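Home | Talks | Notes | Contact

This site uses cookies to remember your settings. Accept | Decline

Small racks, blue cables: speaker notes
October 3, 2019

Slide 1. Title

Say hello, check the microphone at the back. Talk runs 48 minutes with questions at the end. Handout is on the chairs.

Slide 2. Who this is for

People who look after one rack in a small office. Larger rooms have their own staff and their own rules. At Puvier we kept a list of every cable call we took, and it reached 1,297 entries before we moved to a new system. Most were plain things: wrong port, missing label, a plug that was never pushed all the way home.

Ask for a show of hands: who has a drawing of their rack? Who has one that is up to date?

Slide 3. The open rack
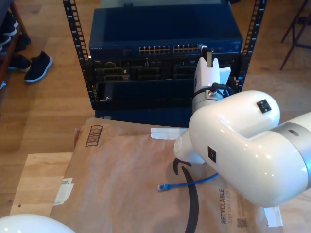
Open-frame rack with the switch at the top, mailer in front.

Points to make:
Open frames are easy to reach from the side. Cabinets are quieter and keep dust out. For one switch and one chassis I would take the open frame.
Put the switch where you can read the port numbers without kneeling.
Leave space in front for whatever you are unpacking.

Slide 4. Before you touch anything

Write down which port goes where. Paper is fine. The Rolton office did this on the back of a delivery note and it saved them an afternoon.
Tell people the network may drop. Give them a time and stick to it.
Have the spare cables out of their packets first.

Slide 5. Holding the plug
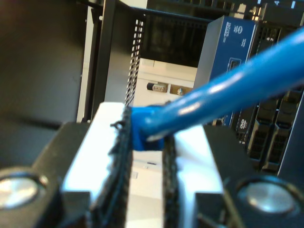 Hold the cable by the boot. Pulling on the jacket puts the strain on the crimp, and the fault shows up weeks later as a link that comes and goes. Push until it clicks. Give it a light tug afterward.

If the clip is broken, replace the cable. Tape does not count as a repair. Pause here, someone always asks about tape.

Slide 6. Color

Pick a color for each job and keep to it. Pasaribu uses blue for desks and yellow for phones. Wuria uses blue for everything and depends on labels. Both work if the whole office follows the same rule.

(If short on time, skip to slide 8.)

Slide 7. Bends and slack

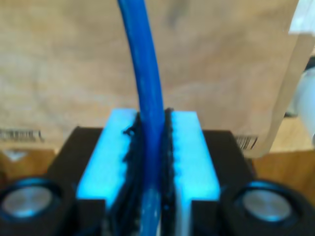
A gentle curve is fine. A kink is a new cable. Allow enough slack to pull the switch forward for service, and tie the extra to the rail with hook-and-loop, loose enough to slide a finger under. Keep zip ties for power cords, if you must have them.

Mention the 96-port job at Wuria: all the slack ended up in one coil behind the chassis and we had to cut it out.

Slide 8. Packaging and clearing up 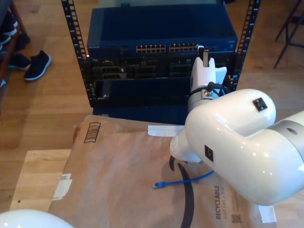

Open mailers away from the rack. Padded ones shed bits when torn, so use scissors. Keep the packing slip until every cable has been tested, then recycle what your local service accepts. Last October we sent back a whole order from Rolton and needed every slip.

Sweep the floor before you leave.

Slide 9. Budget

Our yearly figure for cables, labels and ties is $3,000 across all sites. Labels are the cheapest part and the first thing people cut. Show the table, then take questions.

Contact | Copyright 2019 | Back to top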